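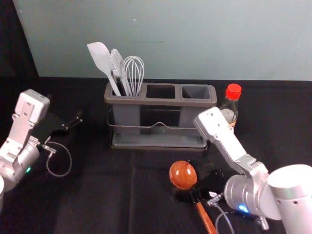
Both grippers on the utensil holder job, wooden ladle at the right arm

Vosteck parallel gripper, 7 weeks in

Short version: good gripper, annoying software, would buy again but only one size up. Longer version follows, typed between runs so forgive the state of it.

Bought the pair in May to replace our old Flakley ones. The Flakleys were fine for boxes and blocks. Hopeless on anything with a handle. We do kitchen tidying tasks mostly — pick a utensil off the table, stand it in the holder, next one. Sounds easy. Handles are thin, shiny, all different, and they roll.

Paid £179 each. Flakley is £169, so ten quid more and you get better fingertips and a proper mount. No brainer on price.

Fitting. 2 bolts short in one box, which Vosteck replaced without a fuss. Otherwise straight on. Cable is a bit long for our wrists and hangs in a loop, have caught it once on the edge of the table. Clip it if you can.

Grip on silicone and plastic handles: very good. Spatula, slotted turner, no complaints, goes in upright nearly every time. Whisk is OK if you stay on the handle, wires are asking for trouble.

Wooden ladle is the hard one. Smooth glossy finish, all the weight down at the bowl. Grab too far along and it swings round in the fingers. Grab close to the bowl and it's solid, but then you have to regrip before it will go in the holder. The old Flakleys dropped it constantly. These hold on, they just let it twist. Tried the ribbed pads from Rullinska and they help a fair bit, sold seperately, wish they weren't.

Speed — fine. Not fast. Closing is smooth and there's no snap at the end, so light things don't get knocked over.

Software is where it loses marks. Force setting resets every time you restart the controller. Every time. Manual says it saves. It doesn't. We ended up putting the value in the Pangilinan start-up script, works, shouldn't be needed. Left and right also need calibrating one after the other, and if you do them in the wrong order you get to do it agian.

Noise: quiet. Heat: warm after a long session, nothing worrying.

Would I go back to Flakley? No. For utensils get these, budget for the pads, and get the wider opening if you've got chunky handles to deal with. Ours only just goes round the ladle bowl end.

Four stars. Fix the force setting and it's five.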